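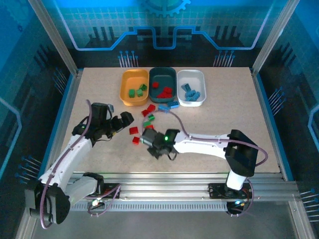

Speaker notes: Flag football and the second half of life

Opening (keep it short, they've just had lunch)

Good afternoon, everyone. I'm Shiyu Xia, I coach flag football in Tulthorpe, and I started playing the game at 50. Pause there, let them do the sums. I had never caught a ball with any purpose before that. My knees were already complaining, my last sport had been netball at school, and I turned up to my first session in running shoes with no grip at all. I fell over twice in the warm-up and went home grinning.

What I'd like to do with our time is talk about who this sport is for, how we run it at our club, and what I wish somebody had told me as a new coach. Please shout out if something doesn't make sense. I talk fast when I'm happy and I am very happy to be here!

Ask for hands: who has played? Who has watched a full game? Who thinks a down is a kind of feather? (Wait for the laugh. If it doesn't come, carry on.)

The game in two minutes

Don't get stuck here. We play 5 a side. Everyone wears a belt with flags hanging off it, and you stop the runner by pulling a flag. There's no tackling. The quarterback throws, the receivers run their routes, and the defence tries to get in the way without touching anyone.

Mention that the small field changes everything. You're never far from the ball, so you can't hide out on the edge for half an hour getting cold, as I did for most of my netball career.

Then the Grendel story. We went over to play them in May, our first away match, and we'd practised one play all month. One! We called it Teapot. We ran Teapot again and again and they worked it out by the second go — of course they did — and we lost by a distance I won't be sharing. But in the last minute our centre, who had never once been thrown the ball, turned round with her hands up and it landed in them. She still talks about it. So do I, clearly. 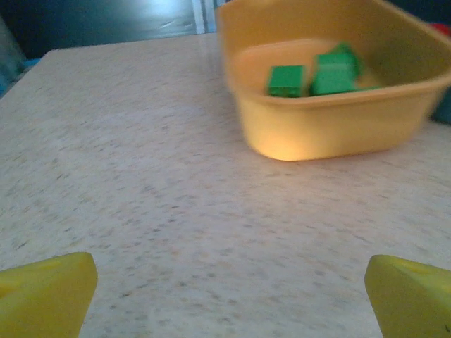 The reason I tell that one is that she'd been thinking of giving up. She thought the centre was just the person who snaps the ball and then stands about. After Grendel we rewrote half our plays so that every player gets a throw their way at some point in the match, and we've stuck with that ever since. It makes us harder to defend against too, which is a lovely bonus.

Running a mixed-age session

Slow down for this part, people usually want to write things down.

We warm up with flags on from the first minute. Pulling flags is a knack, and older beginners bend from the waist and grab at air. Get them to bend their knees and watch the hips of the person running. The head and shoulders will fool you every time.

Then throwing, in pairs, close together. Much closer than you'd think. I had a man from Munberg who could not throw a spiral to save his life, and we moved his partner in until it was nearly a handover, and took one step back every few throws. By the end of the hour he was throwing across the width of the field and whooping.

Play a proper game for at least a third of the session. I used to leave it to the last few minutes and people drifted off. Drills are good, games are why they came.

Rest between plays is your friend. Let people walk back to the huddle. Chat is fine. Water is better.

If someone asks about injuries: mostly fingers, some hamstrings. Say what ours have been and don't pretend there are none. Tape is cheap.

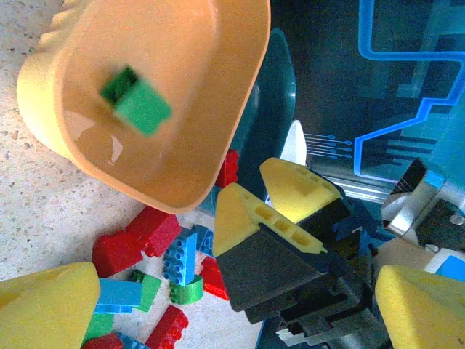

Finding players and keeping them

We put up a poster at the library and got 3 people. One is now our quarterback, so I'm not complaining about the poster.

What worked far better was asking the parents who were already standing on the touchline at the junior sessions. They're there anyway, they've got the kit bag in the car, and they know the rules by then from all the shouting.

Zeng Cup: explain that it's our local friendly tournament, with mixed teams and no age limit. Read out the entry details from the yellow card. Check that the card is in the folder before going up.

Questions

Leave plenty of time. Likely ones: cost of belts, whether you can play on a school field, what to do with someone who is far better than everybody else (make them play centre for a week). Spare belts are under the table, so anyone who fancies a go can follow me out to the grass afterwards.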